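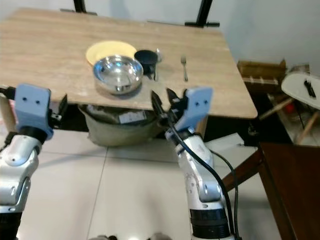
Godstead to charge by size for bulky pickup, drop the flat fee

GODSTEAD – The town will stop charging a flat fee for bulky household pickup in April and will bill by the size of the item instead, the public works department said in a notice posted October 11, 2026.

Under the new schedule, small items such as dining chairs, nightstands and boxed kitchenware will cost $5 each. Tables, dressers and bookcases will cost $30. Sofas, bed frames and anything that takes two workers to lift will cost $70. Residents now pay the same amount for every stop, whether the crew takes one lamp or a full set of bedroom furniture.

Florian Aebischer, the town's public works director, said the flat fee had stopped making sense for many households.

"If you had one chair to get rid of, you paid the same as the house next door clearing out a basement," he said. "People with one chair were leaving it at the end of the road, and we were picking it up for nothing."

The change covers Godstead and the two villages it serves under contract, Jondton and Eder. Regular trash and recycling collection will not be affected, and neither will leaf pickup.

Residents will still book by phone or at the town office window. The office will ask what is being picked up and quote a price before setting a date. Payment is due when the pickup is booked. Items that were not on the booking will be left at the curb with a tag, and the resident will have 7 days to book them or bring them back in. 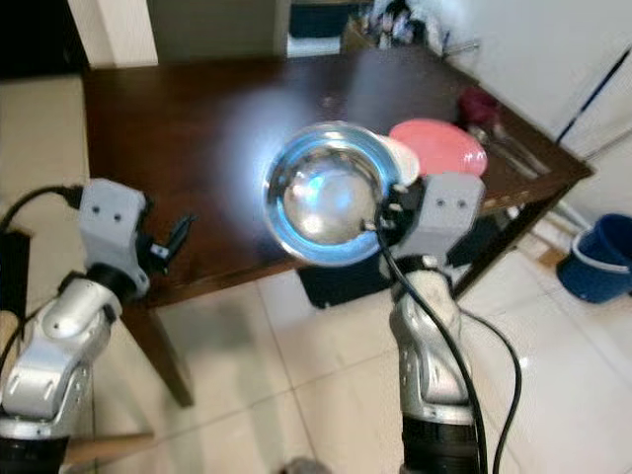 Vol. 70, No. 5 – Page 7

The department also plans to send more of what it collects to the reuse shed at the Darlow transfer station. At present the trucks empty straight into the main container, and usable furniture goes in with everything else. Starting in April, crews will make a stop at the shed first and unload anything that is whole, clean and dry.

The shed takes wood furniture, dishes, glassware, pots, hand tools and picture frames. It does not take mattresses, upholstered pieces, car seats, paint or anything with a refrigerant in it. Residents can bring things to the shed themselves at no charge during station hours, and can take things away at no charge as well. A transfer station sticker is required to get through the gate in either case.

Aebischer said kitchen goods move fastest. Students setting up apartments in Jondton come for bowls and plates at the end of summer, and solid wood tables rarely stay long at any time of year. Large wall units and old television cabinets are harder to place, and the shed will begin turning them away if it already has one of the same kind on the floor. 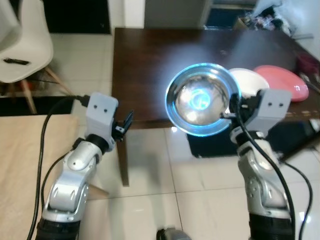 Dark brown wooden table. Staff photo

Some residents in Eder have asked whether the $70 charge will lead to more dumping on the back roads. A resident of the mill end of the village told the department at its last public session that a sofa had sat beside the river turnout for most of the spring, and that a higher price would bring more of them.

Aebischer said he expects the lower charge on small items to cut down on roadside dumping overall, but that he could not promise the same for sofas. The department will keep a log of what it removes from roadsides during the first year and will review the prices once it has the results. Dumping on public land remains subject to a fine, and the amount of the fine is not changing.

Households that receive the town's heating or property tax assistance will pay half the posted price. They will not need to fill out a separate form – the office already has the list. Renters can book a pickup in their own name, but landlords clearing a unit between tenants must use a commercial hauler, as they do now.

Bookings made before April will be honored at the flat fee, even if the pickup itself takes place later in the month. The office said it expects a rush in the last weeks of March and is asking people who know what they want removed to call early.

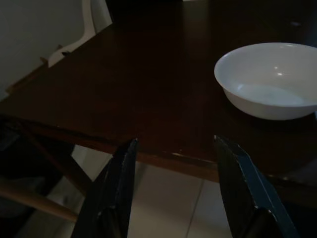
What to do before a pickup

Place items at the curb the evening before, not earlier. They should be clear of the sidewalk, hydrants and mailboxes. Crews will not enter a house, garage or porch.

Empty all drawers and tape them shut. Take the legs off tables if they unscrew, and tie them together. Glass tabletops and mirrors should be wrapped in a blanket or cardboard and marked as glass.

Dishes and other kitchenware should be washed and packed in a closed box no heavier than 30 pounds. Chipped or cracked pieces should go in the regular trash, wrapped in newspaper.

Furniture that has been in a home treated for bedbugs must be wrapped in plastic and labeled. It will go to the main container and will not be offered at the shed.

A printed copy of the new price list is available at the Godstead town office and at the Darlow gatehouse. Copies for Jondton and Eder will be mailed with the winter water bill.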